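3.2 What people wear when they answer us

I should say up front that I never planned to write about sweatshirts. My project was a survey of how folks in Duletcombe and Wislow pick their everyday clothes, and I figured I'd spend most of my time on coats (people have feelings about coats!). But once the 2,386 responses were in, printed tops kept showing up in the comment boxes, page after page, and I got hooked.

The part I liked best was how loosely people talked about the drawings on their chests. Renaud (1) calls this "soft lettering," meaning a graphic the wearer stopped reading years ago but would miss if it washed out. I think that's right, though I'd go a bit further. Plenty of my respondents couldn't tell me what their print was supposed to be, and they still ranked it above fit when I asked why they kept the thing. One woman in Wislow wrote four lines about a cartoon dog and then admitted it might be a horse.

Line drawings did especially well. Big color prints crack and peel, and people get annoyed with them, while a plain black line on a pale ground seems to age along with the cloth. A gray sweatshirt with a scribbly, cartoon-like figure (Figure 4) is pretty close to what respondents meant by "my usual."

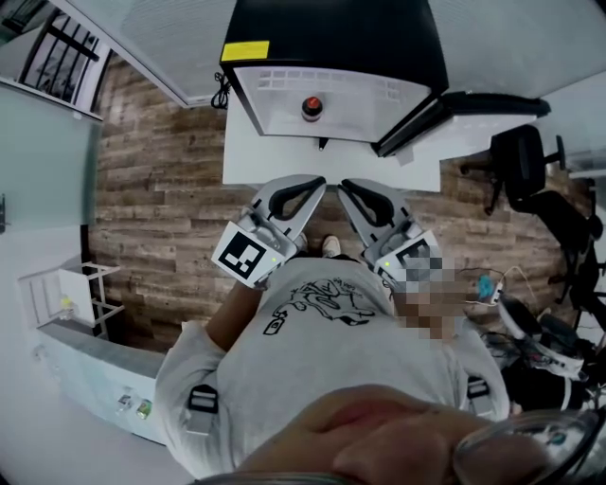

Figure 4. Black line-drawn graphic on a light gray sweatshirt.

3.3 Sorting the prints

Solange Pichon and I coded the comments separately, using the Tisano categories with 2 changes. We folded "sports" and "school" together, and we split "character" into drawn and photographic, which I'd fought for and she hadn't. We disagreed on roughly 900 comments the first time through, mostly over what counts as a character. Is a smiling sun a character? Solange says no. I say it has a face, so yes, and we ended up giving faces their own code.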